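Ticket 88: jaw pads, Cloltard hand gripper (trial kit)
Opened by: Marleny Montoya
Status: waiting on parts

Small items slip when the trigger is half closed. Pads cleaned and reseated, 12 picks repeated.
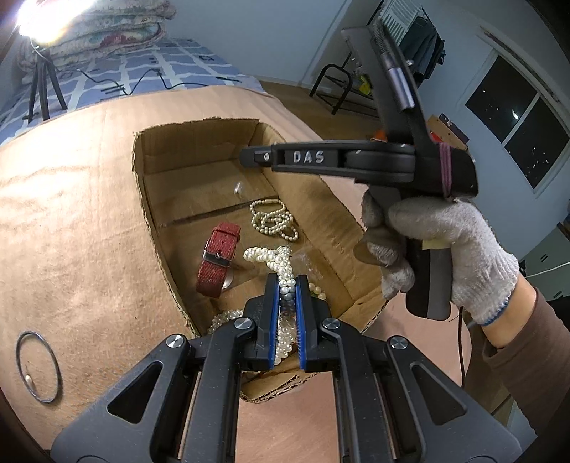
Bead strand between the pads, over the box.

Strand held on all 12. Single beads are still the problem, 3 drops in the second set. Spring tension left at factory setting. 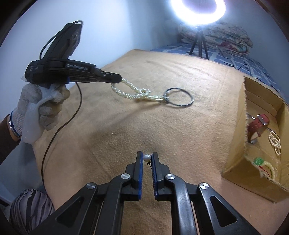 Rivadeneyra wrote back that the softer pads ship Saturday and to leave the tension alone until they are fitted.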